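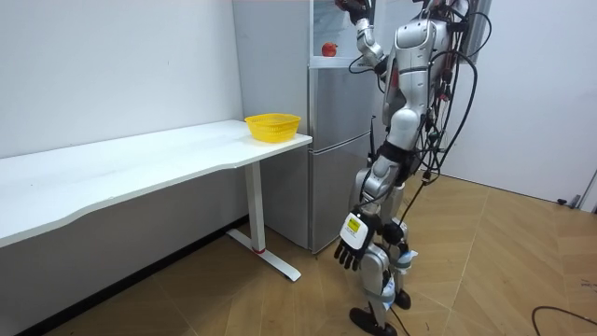

*Shared kitchen, Trurkevdale: the tall fridge, with an apple in the upper compartment*

**Kitchen group, October meeting, Saturday, 11 a.m.**

**1. Fridge.** Lots of love for the stainless-steel fridge! Everyone likes having it against the back wall by the white table, and it stays put. Agreed that the upper compartment is for fruit anyone can take, and that the lower door is for labeled lunches only. Labels and a marker to be kept in the drawer by the sink.

**2. Fruit order.** The Cavano box has been a real hit, and the apples go first every week. Agreed to move up to 3 boxes a month and ask if they can send more of the red ones (yes please!).

**3. Budget.** We have $1289 left for the year. The Stillier quote for new shelving came in at over $2770, so that one waits until spring. General feeling was that the plain shelves from Kiiskinen would do the job nicely anyway. Prices to be brought next time.

**4. Cleaning.** Fridge wipe-down moves to Friday afternoons. Anything without a label goes out then. The new rota filled up before the meeting ended, wonderful to see.

**5. Other.** Request for a second cutting board, approved on the spot. Soup lunch idea carried over.

Next meeting: November, same time, bring a mug.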